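Kitchen roster, water shutoff and the December lunch

Quick one this time, flat out getting the hall ready before the end of year. Sorry if bits of this are out of order.

First up - the water. Grundico are coming to replace the mixer tap and the bit of pipe behind it that has been weeping since winter. Water will be off to the kitchen and the back toilet for the whole morning. Front toilets stay on. If you have the playgroup booking, bring your own drinking water, and fill the urn the night before if you want a cuppa. Tadhg Cronin has the key for the plumber and will be there from eight.

Cost is $281 including the tap, which is less than we were quoted back in autumn. Paid out of the hire money, not the roof fund. A few people asked.

Washing up. Long story, most of you heard it at the last meeting. We are going back to hand washing for the small groups and keeping the big dishwasher for bookings over 34 people. It takes two hours to heat up and do a load, and running it for six mugs was silly. Power bill has been creeping up all year. So: under 34, sink. Over 34, machine, and please read the sheet on the door before you touch the dial. Both groups, please dry and put away before you leave. The craft ladies are sick of finding last night's cups.
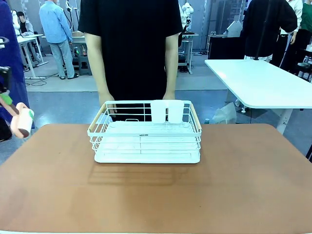
The white dish rack. Cups and small plates only please.

Big pots and baking trays get dried straight away with a tea towel and go back under the bench. Clean tea towels are in the second drawer. Dirty ones go in the bucket by the back door, and whoever is last on the roster takes the bucket home. If you forget to bring them back, ring Nisha Singhal, she has spares.

Speaking of the roster, there are gaps. Gaps everywhere. Nisha has redone it so each group gets one kitchen clean every 13 weeks, which is a lot fairer than what we had, when the badminton lot were doing it every month and the choir hadn't been near it. (Choir, you know we love you.) A clean means benches, sink, stovetop, fridge shelves, floor and bins. Takes under an hour with two people. Don't do it alone, the floor takes forever and you'll be there till dark.

What to use on the benches - plain detergent and warm water. No bleach, no scourers. Someone went at the laminate near the window with steel wool and it's gone cloudy, won't come back. There is a spray bottle of vinegar and water for the taps and the kettle. It is labelled. Please do not put anything else in it.

Fridge. Anything without a name and a date on it gets tossed at the end of the week. Anything. That includes the good cheese. Milk is fine to leave if it's opened that week, write the date on the lid with the marker on the string.
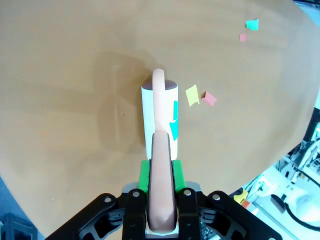

Bins are the other thing. Red lid is rubish, yellow is recycling, green is for food scraps and garden waste, and the council will not take the green one if there is a plastic bag in it. We got knocked back twice in spring. Paper bags are fine, so is newspaper. Bins go out to the kerb the night before pickup, wheels facing the hall, and whoever is on roster brings them back in. The lane is narrow and the neighbour can't get his trailer past if they are left out.

Now the December lunch. Same as last year, bring a plate, hall supplies drinks and bread. We'd like more salads and fewer slices this time. Last year was nine trays of caramel slice and one bowl of coleslaw. Lovely, but still. Sign up on the sheet inside the front door so we can see what's coming. Put a label on anything with nuts, and if you need something kept hot, bring it in the dish you want it served in, the oven only fits two big trays.

Tables go up from ten. Need people with good backs. Also need someone with a ute to pick up the extra chairs from the bowls club and take them home again after, the second part being the part that always falls over. Let Tadhg know if that's you.

Kids' table will be out on the verandah if the weather holds, inside by the piano if not. There'll be a raffle, tickets at the door. Prizes still wanted - jams, plants, anything decent you've been given and won't use. Drop them in the box under the noticeboard.

Last thing, keys. We are two short. Check your coat pockets, check the car, check the drawer everybody has. If we have to get the lock changed it comes out of hire money and there goes the new urn.

Hall fees for next year are unchanged. Booking forms are in the folder, please get them back to Nisha befor the lunch.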